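Unit 4: Bench layout for small craft work

Tools and part-finished pieces share one surface, so the layout must be settled before work starts. Keep the middle of the bench for the current piece and return each hand tool to its zone after use – the colour of the tray does not matter, the position does. 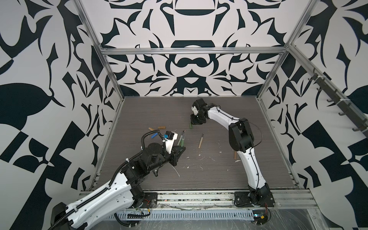 Fig. 4. Small tools and craft pieces on a grey wood-grain tabletop, with a row of black hooks along the right wall.

Hooks suit tools with a loop or a hole in the handle. Loose offcuts go in a lidded tub, maximum load 500 g.

Reading: Awasthi (2007), section on shared benches.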